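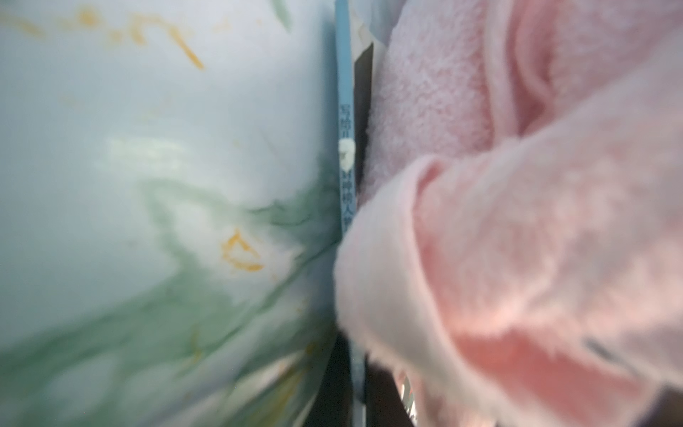 A thin blue spine with Chinese lettering, between a marbled surface and fluffy pink cloth.

Close-clearance picking

Close-clearance picking is the name for getting a robot to take one thing out of a tight row without upsetting its neighbours. I look after this page on the Flisville wiki, and I love the subject, so forgive me if I run on a bit!

Most of us follow the Jinarton rules, which started life as 2 sheets of paper and now run to 15 points. The big one is simple: look before you close. The wrist view has to show an edge you can name (a printed spine is lovely for this) before the fingers move at all. Soft stuff counts as a neighbour too. A fold of towel can hide part of a title, and it can catch on a fingertip just as easily as a book cover can.

Point 9 says to go in slowly and stop at the first push back. I used to skip it – silly me – until I read the Oosthuizen log, with its 516 tries all written up, failed ones included. Please write yours up the same way.

There's still a row over lettering. The Gustard version says to note only the characters you can read and leave the covered ones blank, and I'm with them on that. Guessing a title gets the wrong book put away.

Point 12 was reworded in August. The old wording is on the talk page.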